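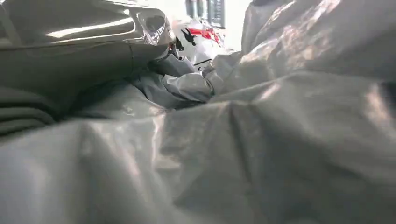 Naveed Yousafzai thinks I have lost my mind over garbage bags. A knot is a knot, he wrote to me after my June column, and a bag that is on its way to the dump deserves four seconds of anyone's attention, most of them spent holding your breath. Use the drawstring kind and get on with your life.

I love this letter. I have read it to everyone who has come through my kitchen since, and I disagree with nearly every word of it!

Let me start with the part I'll give him. Drawstring bags are fine. My sister swears by them, and when I stay at her place in Arkeck I pull the red loops and walk the thing out to the curb like any other guest. But a drawstring closes a bag the way a shoelace closes a gym sack. There's still a hole in the middle. Drop it on its side in the trunk of a car and drive up the hill road to the transfer station, and you will learn what was in last week's coffee filter.

The plain gray bag, the kind that comes on a roll with no strings or flaps, gives you so much more to work with. You gather the neck in one hand, you press the air out with your forearm, you twist until the plastic goes tight and shiny, and then you tie the twist to itself, up high, leaving a little puckered tail to carry it by. Done well, it's a lovely object. I mean that. Thin plastic under tension has a gleam you would pay good money for in a lamp.

And the loose stuff is lovely too, in its own way. Shake a fresh bag open and it billows up full of kitchen air, all creases and soft silver light, and for a second or two you're making a bed in a hotel. I have a whole theory that people who hate taking out the trash have simply never shaken the bag properly. They peel it apart at the corner, they pick at it, they lick a finger (please don't), and by the time it's in the can they're already cross. Two hands, wide apart, one hard snap downward. Try it tonight.

I learned this from Pascal Delaunay when I was nineteen and washing dishes at the Orbán, a restaurant with 56 seats and one very narrow back door. Pascal ran the kitchen porters. He had rules for everything, and his rules for bags were the only ones he never had to write on the wall, as he would stop whatever he was doing and come over to show you. Never fill past the shoulder. Twist before you tie. Fold the spares flat and stack them, because a bag pulled from a wad at eleven at night is a bag that rips. If a bag felt heavy, it was two bags. He'd lift one by the tail, give it a small bounce, and either nod or set it back down in front of you without a word.

I still fold mine. They sit in the drawer under the sink, layered like dish towels, and I get real pleasure out of opening that drawer. My husband, who is a patient man, calls it the linen closet.

Naveed's bigger point, I think, is that care is a limited supply and ought to be spent on things we keep. I've turned this over a good deal while walking to the bins. I don't find that it works that way for me. On the evenings when I tie the bag properly I also tend to wipe down the counter, and then I'm noticing that the basil needs water — and on the evenings when I stuff the thing down with a foot and drag it, the rest of the kitchen goes the same way. Maybe that's only me. Pascal would say it's everybody, but Pascal also believed you could judge a cook by his mop.

There is the matter of plastic itself, and several of you wrote in about that. You're right, and using fewer bags is better than tying them beautifully. We got a compost pail from the hardware store in Warkau last spring and we've gone from three bags a week to one. I'll admit I miss the practice a little. But it has made the one bag better! It's drier, it holds its shape, and the knot comes up clean on the first try.

So, Naveed, keep your drawstrings. But the next time a roll of the plain gray ones finds its way into your cart, take one out, snap it open over the kitchen floor, and give it the full four seconds before you put anything in it.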